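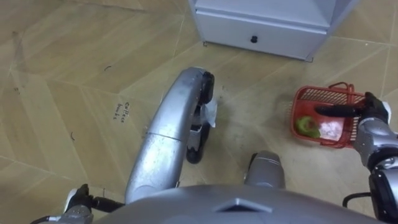
Pantry shelf swap is back on for March, and we need baskets more than we need food right now. Last round we had 84 bags go out and most of the plastic bags split before people got to the Cabrera stop. So - small baskets with handles, please. A little red plastic one with the grid sides, just big enough for a green bell pepper and a packet or two, is exactly the size we want. Bigger ones get overfilled and then the handle goes. Metal is fine too if it isn't rusty. No lids.

Drop off at the side door on Skirkano, 5 to 8 in the evening, any day until the end of the month. Leave them stacked, handles down if they fold. Please wipe them out first!! We had onion skins in everything last time, and something sticky we never did identify.

Produce: peppers, carrots, onions, squash all good. Nothing cut. Tomatoes only if theyre firm. Loose greens wilt by the time the shelf opens so hold those for the Brarkero table, they have a fridge. Wrapped stuff needs a date we can read.

Also the floor. Baskets keep ending up on the tile in front of the white drawers and people need to get in those drawers - labels and tape are in there. Shelf or bench, not the floor. Thank you.

Money bit, quick. Retier fund is at nearly 900 dollars, which covers shelving and a second scale but not the new door mat. If you have a decent mat sitting in a garage, bring that along with the baskets. Dark color if posible.

Next swap list goes up as soon as the shelves are in.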